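4.2 Clothing and its containers in the living area

We began this part of the study expecting the bedroom to be where most of the sorting happened, and we were delighted to be wrong. In 41 of the homes, at least one person told us that clean or worn clothing spent part of its week in the living room, usually near a sofa. The sofa is soft, wide and close to the television, so it makes a very good folding table. It also makes a very good place to forget a shirt.

Hollis and Phromma, in their earlier work on the Bromley homes, called these resting spots "halfway places", and we keep their term. A halfway place is any spot where a garment waits between two jobs: between being worn and being washed, or between being dried and being put away. Chairs, stair posts and the tops of radiators all count. What we add in this paper is the container. Once a basket enters the room, the halfway place can move, and people start to treat the floor around it very differently.

The sportswear households were the most fun to work with. Team clothing comes in sets, and people care about keeping the sets together. A parent in the Ostby group could tell us in great detail where each part of a child's basketball uniform had been since practice, yet had no idea where her own sweater was. Shorts and jerseys are made of light cloth that slides and folds in on itself, and they are usually the brightest things in the room. They get noticed and they get picked up, often before anything else.

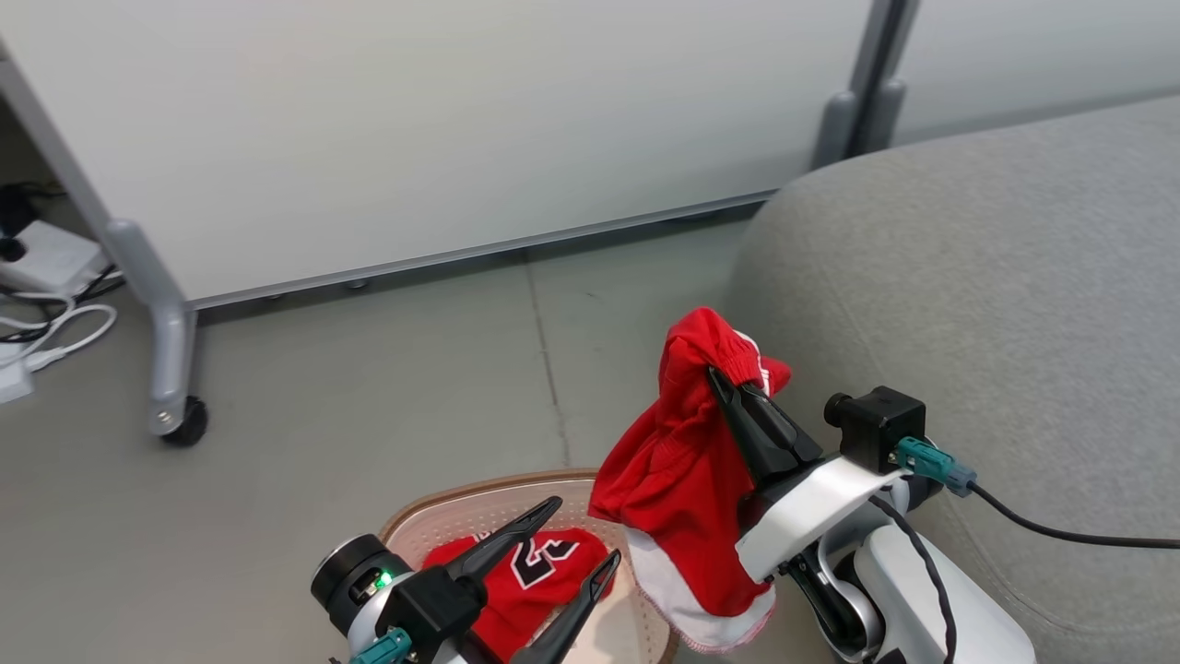
Figure 6. Red basketball-style shorts, held by the waistband, and a red numbered jersey in a round basket beside a light grey sofa.

Matching was the word that came up again and again in the interviews. Elsie Nuttall, who ran the home visits in February, noticed that people would cross a room for the second half of a set while stepping over a sock. We had no code for this in the first version of the coding sheet. We added one, "completes a set", and went back through all 300 of the pickup events we had logged. The new code made sense of a good number of pickups that had looked random to us before – a lovely moment for a team that had been arguing over them for weeks.

The shape of the basket mattered too. Round, open baskets were placed on the floor and filled from above, from whatever side the person happened to be standing. Tall hampers with lids stayed against a wall and were visited less often. Several people described dropping clothes in a round basket from a short distance, and two of them admitted to keeping score. In the Bellamy group, the same basket carried dirty laundry out and clean laundry back, which led to some confusion about what was in it at any given time. One father settled the matter by smell.

Grip is worth a note here, as we return to it in Section 5. When people described lifting shorts or pants, most of them mentioned the waistband. It is the firmest part of the garment, it is easy to find by touch, and the rest of the cloth hangs down from it so that the front and back can be told apart. Shirts had no such favorite spot. People took them by the collar, the shoulder, the hem or simply a fistful of the middle, and the same person might do it three ways in one evening.

We also asked nine of the households to keep the basket in a place of our choosing, at the arm of the sofa. Darren Bramwell and Evie Kettle report those results in full in the Sasano supplement. For the present section, we note only that seven of the nine left it there after the visits ended. The other two moved it back to the hallway, one of them on account of the dog.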